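Hajnalka Sárközi Would Like You to Read the Lease

5 min read

Hajnalka Sárközi keeps two chairs on the client side of her desk, and she can tell you which marriages will survive a home purchase by who sits down first. She won't put the theory in writing. She has sold houses in Zollstead for 18 years and would like to go on doing so.

What she will talk about, at length and with her shoes off, is renting. Sárközi still carries a sales license, but most of her week now goes to property management, a line of work she got into by accident when a client moved overseas and asked her to "keep an eye on" a duplex on Tully Street.

"I thought that meant driving past it," she says. "I drove past it for a month. It looked great. Then the upstairs tenant called to ask who she should be paying."

She now looks after 60 units, nearly all of them belonging to people who own one or two and never meant to own any. They inherited a house, or couldn't sell the old one before they closed on the new one. She calls them landlords by weather. They have, she says, two things in common: they think the rent should be higher, and they haven't read their own lease.

"They got it from a brother-in-law. He got it from a website. I had one last year that referred all disputes to the courts of a state neither party had ever been to. There was a clause about livestock in an apartment on the third floor."

I ask whether the livestock clause was for or against.

"For. Up to two goats."

Her own lease runs to 14 pages, which is a sore point with other agents in town, one of whom has described it to me as a novella. Sárközi is unmoved. Each page, she says, was put there by somebody. Page nine is a man who ran a hair salon out of his kitchen. Page 11 is a water bed. She goes over the whole thing aloud with every new tenant, a session that takes most of an hour and during which she does not offer coffee, on the grounds that people who are comfortable stop listening.

The subject on which she becomes truly animated is deposits. Zollstead is a small enough market that owners copy one another, and for years the going practice was to take a deposit, put it in whatever account was handy, and argue about it at the end. One of her first management clients had collected $3,000 from a family in the Ilora Apartments and spent it on a riding mower.

"He offered to give them the mower," she says. "They were moving to a condo."

Her answer is dull and she is proud of how dull it is. The money goes in a separate account the day it arrives. She walks through the place with the tenant on move-in day and again on move-out day, with the same checklist, and both of them sign it both times. If something is being deducted, there's a receipt or there's no deduction. She gives herself 30 days to return what's owed, whatever the owner would prefer, and she says she hasn't missed it yet, though she once finished an accounting in a hospital parking lot.

Owners sometimes push back. A carpet is worn and they want the tenant to buy them a new one. Sárközi keeps a scrap of beige carpet in her desk for these talks. She tells them it came from a house where only one quiet retired couple had lived, and asks them how old they think it is. They always guess too high.

"Carpet wears out because people walk on it. I don't know what they thought it was for."

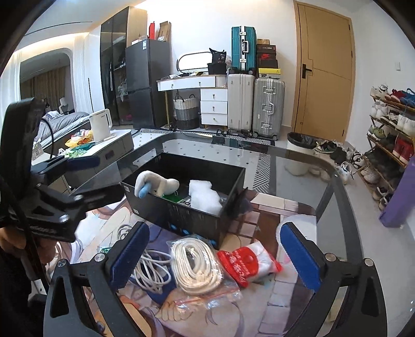

The winter is harder. Furnaces in Zollstead are built, as far as she can tell, to run perfectly until the last week of December and then quit on a night when every heating contractor in the county is at his mother's. She has an arrangement with one in Trakusitz, a 40-minute drive in good conditions, who answers his phone on holidays because he doesn't care for his family. She sends him a ham.

Has it made her cynical? She gives this some thought, or at least looks out the window. Sales had been worse, she decides. In sales everyone is on their best behavior for six weeks and then you never see them again, apart from the grocery store, where they tell you about the basement. With tenants you get the bad mood up front and it tends to improve. One of hers has been in the same one-bedroom since before she took it over, and every year, when the renewal goes out, he mails it back with her typos circled.

"There were four this time," she says. "I'd gotten it down to two."

I had one more question, the one all my renting friends told me to ask: what should a person do if they want the landlord to fix something?

"Write it down," Sárközi says. "Date it. Say what's broken and what it's doing. Don't tell me how you feel about it until the second email." She puts her shoes back on. She has a showing in twenty minutes, a two-bedroom with a decent kitchen and a bathroom door that opens into the toilet. The owner has asked her to describe the layout as cozy. She has put down that the door opens into the toilet, and there are already three people signed up to see it.

Hazel Holloway writes about housing and local business.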